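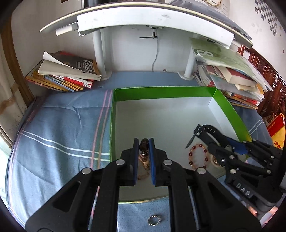
Hand-held gripper with blue pads over the box, small glass bottle between the jaws.

How to compare two sets of finger pads on a hand-held gripper

By Nesma Kettani
October 20, 2025

This page covers a simple bench test for choosing finger pads for a two-finger hand-held gripper. You need the gripper, two sets of pads, a shallow box and a few small household objects. No arm or controller is required. If a pad works badly in your hand, it will usually work badly on an arm too, and it is faster to find out by hand.

I used the test to choose between the blue pads shown at the top and a harder gray set. I call them Goko (blue) and Nedora (gray) below, after the two shops I bought them from.

What you need

A two-finger gripper with parallel jaws
Two sets of pads cut to the same size
An open box with low sides
A striped or patterned cloth to go under the box
A small glass bottle with a stopper
A beaded bracelet
A small ring
A notebook or spreadsheet
The screwdriver or hex key that fits your pad screws

Choosing the objects

Pick things that fail in different ways. A glass bottle is smooth and will slide if the pads are too hard. A beaded bracelet changes shape when you lift it, so the jaws may close on one bead or on four. A ring lying flat is the hardest of the three. It gives the pads almost no height to work with, and the tips have to come down nearly to the surface.

Leave at least one object outside the box. Picking from a soft surface such as a bedsheet is a different job from picking off a hard box floor. The cloth gives way under the tips, and a fold can get pinched along with the object.

Step 1. Check the pivots

Open and close the jaws a few times before fitting any pads. The linkage should move freely on both sides and the jaws should stay parallel. If one side lags, loosen its pivot screw a little and try again. Do not start the test with a stiff linkage. You will end up measuring the linkage.

Step 2. Fit the first set of pads

Wipe the jaw faces with alcohol and let them dry. Fit the pads so that the ends line up when the jaws are closed. An offset of even 1 mm shows up later as a ring that spins out sideways.

Step 3. Pick up the bottle

Stand the bottle upright in the box. Lower the gripper with the jaws open, one pad on each side of the glass, and close slowly until the bottle stops moving between them. Lift it, hold for 3 seconds, and set it down in the same spot. Write down whether it slipped, tilted or held. Use a bottle with a tight stopper.

Step 4. Pick up the bracelet

Lay the bracelet in a loose ring on the floor of the box. Grip it at the edge closest to you. Count it as a success if the whole bracelet clears the floor and stays up for the same 3 seconds. Lay it out again the same way each time.

Step 5. Pick up the ring

Put the ring flat on the cloth in front of the box. Come straight down and keep your wrist still. If the cloth bunches up, pull it flat before the next try and record the bunched one as a miss.

Step 6. Repeat and swap

Do 70 tries per object with the first set, then change pads and do the same with the second. Take a break after each object, as your hand gets tired and the last tries will look worse than they should. If you can, do the second set on another day and start with a different object.

My results

The blue pads held the bottle every time. The gray set let it slip on 6 tries, all with the bottle gripped near the top. On the bracelet there was no real difference. On the ring the gray pads did better, because the softer blue tips folded before they got under the edge.

I kept the blue pads on, and I plan to trim the tips to a thinner edge and rerun the ring test in November.

Notes

Write the pad set on every line of your log. I left it off on my first page and had to throw that page out.

If you film the tries, check that the object stays in view between the jaws when they close. Wide plates can hide a small object completely.

Pads pick up lint from cloth. Wipe them between objects.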